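Bench notebook, Bukton room
July 20, 2021
Subject: two-level wire rack, cup storage, table surface

Continuing from the Trerkico rack entry. Open items carried over were the placement of the rack on the light wood table, whether the cup should live on the upper panel or the lower shelf, and what the feet are doing to the tabletop. The Ledesma cart is out of the running. It blocks the cabinet door and I don't want to revisit it.

Weighed the rack empty: 1,286 g on the floor scale, including the upper panel. With the full set of kitchen items from the Mumico order loaded onto it the total was 3,478 g. At that load the upper panel deflects slightly at the middle of the open side. It recovers when unloaded. No permanent set that I can find with a straightedge, though I only left it loaded over lunch, so treat this as a short-term result.

Table height is 659 mm to the top surface. That is low for standing work and fine for sitting. From a chair the upper level is an easy reach and the lower one can be reached through the front, provided the rack is pushed to the far half of the table. Closer in, there is no space to put anything down while rearranging. Decision: rack on the far half, strip of bare table in front of it, cup set down on the strip before it goes up or in.

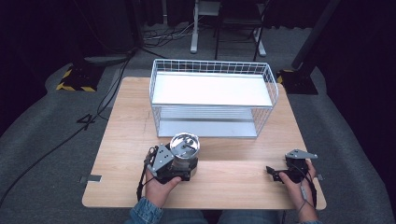
Cup upright in front of the lower front edge of the rack. White panel on top, gray shelf below.

Placement trials were done seated. Notes on the two positions:

Upper panel. Flat and stable. The wire railing at the back and sides stops anything from being pushed off in those directions. Items go on from the front without lifting over a rail. For a cup in daily use this is the better position.

Lower shelf. Protected from above, which matters for dust. Vertical clearance is the limit. Lifting the cup while it is under the panel brings the rim up against the panel before the base is well clear of the shelf. It has to come out low and level. With the cup at the back of the shelf this is awkward, and I scraped the base once on the way out. No mark on the cup. Recommend the lower shelf for flat items only: lids, trays, folded cloths.

Clearance between the rim and the underside of the panel measured 11 mm with the cup standing on the shelf. Enough to slide it, too little to tip it. If someone orders the taller Mumico version it will need checking before it is assigned a place.

Cleaning. Cups were previously wiped in circles with a dry cloth, and that leaves haze which shows up under the room lights. Changed to a damp cloth with a little dish soap, wiped in straight strokes along the length, then a dry cloth in the same direction.

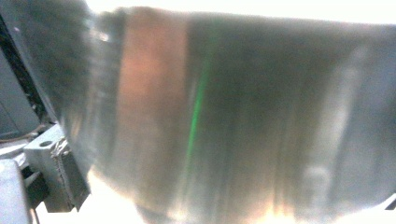 Inspection of the metal after cleaning needs a better method than the one we have. So far it has been "hold it up and look," and the results depend on who is looking and where they are sitting. Brushed metal takes its apparent color from whatever is near it. At close range the left part of the surface reads coppery pink, the right part reads medium to dark gray with a pale highlight, and between the two there is a narrow green streak that fades at both ends. None of this should be entered as staining or heat tint in the log. Before writing down a discoloration, turn the piece a quarter turn and look again. A reflection stays where it is in the room or changes shape; a stain travels with the metal. The direction of the brushing is the other thing to record, and it is faint enough that it is easier to find with a raking light. Scratches that cross it are the ones worth logging.

I went back through the earlier log and found entries reading "brown patch, left" with no mention of rotation. I have put a query mark beside each. They can't be confirmed or thrown out from the log alone and should be repeated.

Table surface. The rack has bare wire feet. The concern was that sliding a loaded rack would dent or line the wood. Slid it once across the far half with the full load, then removed it and went over the top with a lamp held low. I could feel nothing with a fingertip. Visually it is harder to say, as the grain is wavy and varies from thin tan lines to darker honey-brown bands, and a fine scratch running the same way would be easy to miss. Next slide test should be done across the grain. 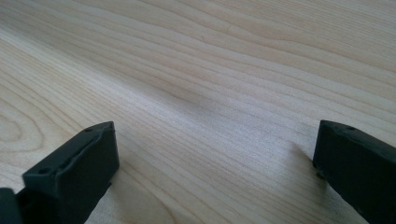

Tabletop at a low angle. Grayish-brown band near the middle follows the grain. Oval ring figure at far left, useful as a reference point.

I am treating the band as figure in the wood until it changes. Check it against this page in October.

To do:
Fit clear pads to the rack feet and remeasure the rim clearance. It should not change, but write it down.
Repeat the load test overnight.
Move lids and cloths to the lower shelf.
Add a "rotated? y/n" column to the cup log.
Return the Ledesma cart to the store room and get the floor space back.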